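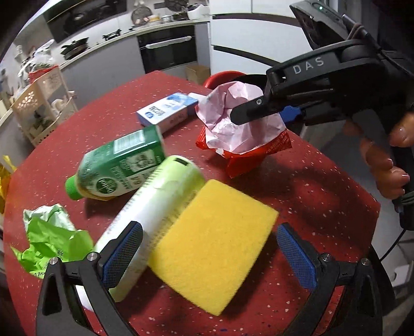

Küchenfund, Teil 2 — der rote Tisch

Kurz zwischendurch, mehr Text gibts später. Wir räumen seit Juni die kleine Küche in Castden aus, Schrank für Schrank, und alles, was irgendwie nach Putzen, Vorrat oder »kann man noch brauchen« aussieht, kommt erstmal auf den runden Tisch. Weiße Punkte auf Rot, der bleibt. Stühle auch, mindestens der rote.

Zum Bild oben:
Schwamm, gelb, eckig. Flasche in blassgrün und weiß, dahinter die grüne mit der 64 drauf, chinesisch beschriftet. Kann leider keiner von uns lesen, wer es kann — bitte melden. Schachtel in weiß-hellblau mit blauen Schriftzeichen, gleiches Problem. Rosa Papier in roter Packung, zerknüllt. Knallgrüne Tüte links.

Was wohin kommt:
Flaschen — bleiben liegen, bis wir wissen was drin ist. Nichts zusammenkippen!!
Schwamm — Putzeimer unter der Spüle.
Schachtel — Regal, Fach 7, zu den anderen mit fremder Schrift.
Tüten — Sammelbeutel an der Tür. Der ist schon wieder voll, hab ich gestern erst geleert.
Papier — Altpapier, Packung in den gelben Sack.

Noch offen:
Die zwei Oberschränke neben dem Fenster. Da war seit 2000 niemand mehr richtig dran, so riecht es jedenfalls. Das Schrankpapier klebt fest, mit Spachtel gehts, dauert aber ewig. Zwei Scharniere fehlen, hat jemand noch welche von der alten Orent-Zeile? Die neuen passen nicht, Bohrung sitzt zu tief.

Die Kiste mit der Aufschrift Bundedell im Flur bitte nicht anfassen, die wird abgeholt. Alles von Mushi (Schalen, Teesieb, das kleine Brett) ist schon eingepackt und steht im Keler, rechts hinter den Gläsern.

Wer vorbeikommt: abends ab 18 Uhr ist meistens wer da. Handschuhe mitbringen, unsere sind durch. Und Kaffee, die Maschine ist schon eingepackt.

Teil 3 kommt, wenn die Schubladen leer sind.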